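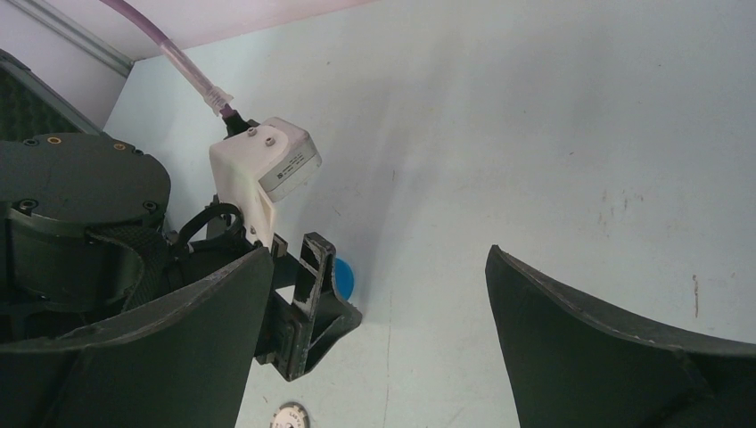
View from the wrist camera, gripper fingers open over the bench. The white printed bracket is left of centre.

From: Beatrice Kirui
To: Clumville shared workshop list
Date: October 17, 2025
Subject: Re: [arm-build] Bracket, cable and finger wear

Hi all,

Replies to Devan's questions are in line below, then a few things I'd like people to try before we cut any more parts. The picture at the top is the view we have to work with now.

> Thanks for getting the arm going again. I was in for an hour on
> the evening shift and had a go at the pick and place routine. Some
> notes while I still remember them.
>
> 1. The cable to the little white box on the bracket worries me. It
> comes in from above and I kept expecting it to snag when the wrist
> rolled. Is there a plan for it?

Yes, sort of. That's the pinkish-purple one with the clear connector. At the moment it comes down on a diagonal and plugs in at the bracket, with nothing holding it between there and the top of the arm. I have set a soft limit of 70 degrees on the wrist roll in both directions so that it can't be pulled tight. Please leave that limit alone for now, even if the routine complains.

What I'd like to do is add a clip to the bracket so the load goes into the print and stays off the connector. I tried a zip tie first and it was a nuisance, as the tie head fouled the linkage at full close. The clip would sit on the side away from the linkage. If someone with a better eye for this than me wants to draw it up, the bracket file is in the Hisau folder on the shop drive. Use the newest version. The older ones have the screw holes too close to the edge and they split.

> 2. The black cable at the back of the round body sticks out in a
> loop. Can that be shortened?

It can't be shortened without taking the connector off, and I'd prefer not to. The strap around the body was meant to hold it in, but the loop still works its way out toward the camera side. I'll add a second strap higher up. I have left the top plate alone for the moment. If you need somewhere to mount something, ask me before you put screws into it. Bondach sent us a bag of screws that were labelled the right length and were too long, and I don't want one of those bottoming out in there. The bag is on the top shelf with tape around it.

> 3. Fingers. The edges look chewed. Is that from the bench or from
> the parts we're picking up?

Mostly the bench, I think. Both fingers have a pale scuffed rim along the upper edge, and the linkage has scratches on its edges as well. We had the table height set wrong in the config back in March and the fingers were touching down on every cycle. It ran 123 cycles like that before I noticed the noise. The height has been fixed and I don't believe the wear is getting any worse, but I have no earlier picture good enough to compare, so that is only my opinion.

The scuffing hasn't affected the grip as far as I can tell. The pads are broad and the marks are out at the rim. I would leave them on until they start dropping things, and then print a new pair. We have enough of the dark green filament left for that if nobody uses it for planters.

> 4. I couldn't get it to find the blue one. It picked the others
> without trouble.

I had the same thing. When the blue piece is sitting close in, the linkage hides part of it from the camera and the detector only gets a half circle. You can see that in the picture. It was set up to look for a full round outline, so it gives up. There are two ways to handle it:

Move the arm back to the wide position before looking. This is slower but it works with the code we have.

Loosen the outline check so a partial circle will pass. I tried this for one evening and it started picking out the small dark specks on the tabletop, so the minimum size needs to go up at the same time.

I have gone with the first for now. If you want to try the second, please do it on a copy. Wiping down the bench before a run helps too – there is a reddish-brown streak over on the right that I have not been able to get off with dish soap. Methylated spirits might do it.

> 5. Are we still planning to swap the gripper motor?

Not until the rest of this is sorted. Soylu has the one we want and the quote was for $168 with shipping, good until the end of the month. I can't see that it fixes any of the problems listed here. If anyone disagrees, say so on the list so that we can all read it.

Two other things.

The light by the wall makes the tabletop look quite a bit paler on camera than it does when you are standing there. If you calibrate colours, do it with that light on and the blinds down, and write in the log that you did.

Please also power down at the switch and then unplug the bracket cable, in that order. Pull on the black fitting and not on the cable.

I'll be in most evenings and can show anyone the wide position setup. It takes a few minutes.

Beatrice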